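Lombridge Hand Grippers: Setup and Care FAQ

Last updated January 25, 2018

How do I know the fingers are fitted the right way round?

The ribbed faces must point inwards, towards each other. If you can feel the ribs on the outside when the gripper is closed, swap left and right. Each finger pushes on until it clicks and is held by one screw from behind.

How tight should the joint screws be?

Tighten each one until the arm stops moving, then back it off a quarter turn. The arms should swing under their own weight when you tip the gripper on its side. If one arm lags behind the other, that side is too tight.

Do both grippers in a pair need the same setting?

Yes. Set the first one, then copy the opening width to the second with the 40 mm gauge block from the Rindura kit. Pairs that have been set separately nearly always end up a millimetre or two apart.

What should I use for the grip check?

Something light in a thin film packet. Hard blocks will hold even in a badly adjusted gripper, so they don't tell you much. Close the fingers on the sides of the packet, lift it clear of the table and keep it there while you count to 14. Do this with each gripper in turn, then with both together. 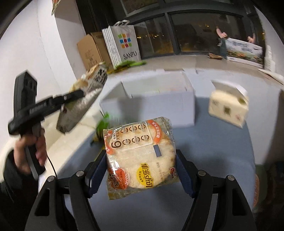 Grip check on a packet of Lay's rice crackers, with the second gripper moving in from the left.

The packet slips. What now?

Wipe the ribs first. Crumbs, dust and skin oil are the usual cause. If it still slips, look along the fingers from the tip end and see whether they meet evenly. A gap at the top means the joint is loose. A gap at the bottom means the finger isn't pushed fully home.

The packet gets crushed. Is the spring too strong?

Probably not. Check that the stop screw hasn't worked its way out. The spring only needs changing if the stop is in place and the fingers still close too far. The part number is 552, and the older Gallard spring doesn't fit.

What can I clean the fingers with?

Warm water, a drop of washing-up liquid and an old toothbrush. Let them dry off the gripper. Don't use white spirit or acetone, which make the ribs go hard and shiny.

Where should the cable go?

Let it hang in a loose curve below your hand. Don't tape it to the moving arms or wrap it round your wrist.

Can I oil the pivots?

One small drop of the Dreßler light oil on each, every April. Wipe off anything that creeps out. Oil on the ribs means taking the fingers off and washing them.

How do I order spare fingers?

They are sold in pairs under part number 673. Screws are not included, so keep the old ones.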